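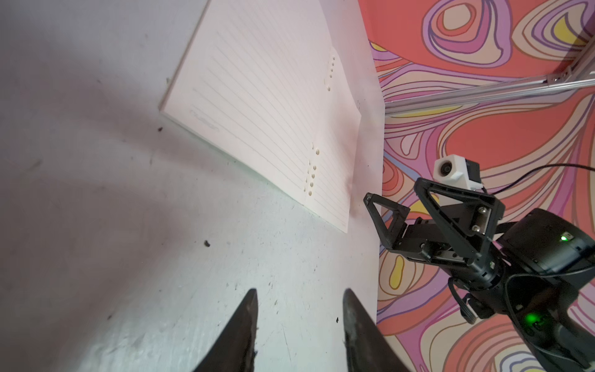 Semple Notes
2015-12-25

Merry Christmas if you keep it, and a good quiet evening if you don't. The dishes are soaking, everybody's asleep in a chair, and I want to talk about thank-you letters. Get comfortable, this is going to take me a few posts.

When I was little we were not allowed to play with a present until the letter for it was written. Not mailed, just written. You have never seen children write so fast. "Dear Grandma, thank you for the puzzle, it is a good puzzle, love." Mine were all like that, I'm sorry to say, and I thought of them as a kind of toll you paid at the bridge.

Then my grandmother's house in Witotham got sold, and in September I finally went through the boxes. She kept them! All of them, as far as I can tell. There were 123 letters in a Mekau shoe box, tied up by year with kitchen string, from all of us cousins and a few from kids I can't place at all.

I read them over two evenings with the phone off. The good ones weren't the neat ones. My brother wrote her a whole page about how the flashlight she sent him was "mostly for the dog" because the dog was scared of the basement. I had forgotten that dog's feelings about the basement completely.

And one of my cousins, who must have been seven, thanked her for socks and then spent the rest of the letter asking if she had ever seen a whale. On the back Grandma had penciled "answered, told her about the ferry." So there was a reply somewhere! I would give a lot to know about the ferry.

So this year I've been trying to do it properly again, and I've picked up a few things that might help if you're staring at a pile of gifts and feeling guilty (I have been that person for many a January).

Say what the thing is doing now. "The scarf is already on the hook by the door" does more than "I love the scarf" ever will. People want to know where their present lives.

Then tell them one bit of news that has nothing to do with the gift. The cat, the furnace, the neighbor's awful new mailbox. I used to think this was padding and now I think it's most of the letter.

Don't wait for nice stationery. I bought a beautiful box of Prallden cards years back and was so careful with them that I used four and then lost the rest in a move. Plain paper goes in the mail just the same and you won't be afraid of making a mistake on it.

If you're late, one short sorry is plenty. I once got a letter where the apology ran most of the first page and I felt so bad for the poor man I nearly wrote back to thank him for it.

Kids can dictate. My youngest says it out loud and I write it down word for word, including the "um," and then she signs it with the four letters she likes best from her name. Her great-aunt has one of these on the refrigerator from two Christmases ago.

I have some 4 left to write tonight and there's half a pie on the counter, so I'm going in. If you've got a letter somebody saved, or one you saved yourself, tell me about it, I'll be reading replies between pages.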